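Questions fréquentes — location de trépieds, stabilisateurs et micros

Bienvenue ! Vous êtes nombreux à nous écrire avant une première location, et bien souvent pour nous demander les mêmes choses, alors Gifty Abubakari a rassemblé ici les réponses qu'elle donne à longueur d'année au comptoir et par courriel. Si la vôtre n'y est pas, écrivez-lui, elle répond à tout le monde (parfois tard le soir, mais elle répond).

Je débute en vidéo. Trépied ou stabilisateur ?

Tout dépend de ce que vous filmez, et surtout de votre patience ! Pour une interview, un concert assis ou un spectacle d'école, prenez le trépied Hesari à tête fluide : il se règle en deux minutes et vous laisse les mains libres. Le stabilisateur Zarkik convient mieux si vous marchez avec vos sujets, mais comptez une bonne soirée d'entraînement chez vous avant le grand jour.

Mon appareil est-il trop lourd pour le stabilisateur ?

Le Zarkik supporte jusqu'à 2 kg, objectif compris. Pesez l'ensemble sur une balance de cuisine, avec la batterie et la carte, sans oublier le micro si vous comptez le fixer dessus. 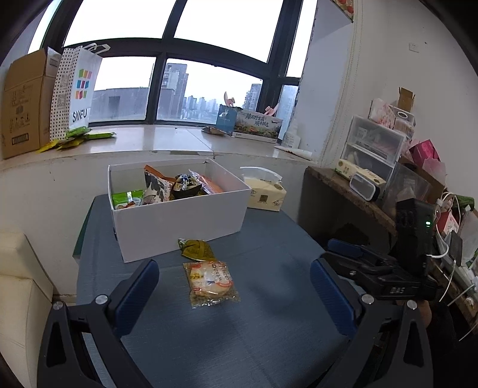
Au-delà de cette limite, les moteurs forcent, l'image se met à trembler par petites saccades et la batterie se vide à toute allure. Dans ce cas, appelez-nous et nous regarderons ensemble s'il existe un objectif plus léger qui vous irait.

Combien de temps puis-je garder le matériel ?

La durée minimale est d'une journée et la durée maximale de 15 jours. Vous pouvez prolonger par simple courriel, tant que personne n'a réservé derrière vous. En janvier, c'est généralement très facile — pendant la saison des mariages, beaucoup moins, alors prévenez-nous dès que vous sentez que le tournage s'étire.

Le micro Dogar fonctionne-t-il avec un téléphone ?

Oui, avec l'adaptateur qui se trouve dans la petite poche de la housse. Pensez à désactiver la réduction de bruit de votre application, qui a tendance à manger la fin des mots, et faites toujours un essai au casque.

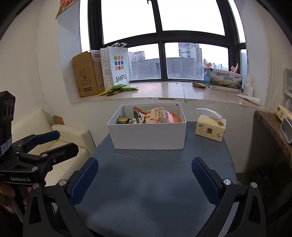 Sur la table, des en-cas emballés dans la boîte blanche et un paquet de mouchoirs.

Faut-il verser une caution ?

Oui, par empreinte bancaire uniquement, et rien n'est débité si tout revient en bon état. Une rayure sur un pied de trépied, cela arrive et nous ne vous en tiendrons pas rigueur. Un moteur noyé dans l'eau de mer, en revanche, il faudra que nous en parlions.

Livrez-vous en dehors de Grirkholm ?

Pas pour l'instant, et nous en sommes désolés, car on nous le demande souvent. Le retrait et le retour se font à la boutique, à partir de midi. Un ami peut venir à votre place s'il présente votre confirmation et une pièce d'identité.

Puis-je annuler ?

Bien sûr. L'annulation est gratuite jusqu'à 12 heures avant le retrait. Passé ce délai, nous gardons la première journée, mais vous pouvez la reporter sur une autre date.

Page mise à jour le 26 mai 2024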